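My simulated gripper kept stalling after a few runs, and I blamed the motor settings for all of February. The real trouble was the closing force. I had it at 800, way too high for anything thin, and it faulted every time the fingers met something stiff!

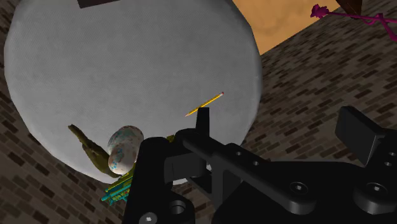 Fingers open, pencil on the round table.

So drop the force to 300 before you try small stuff – and save your old settings first (I didn't, ugh). If it still faults, clear the error and open the fingers all the way before you restart.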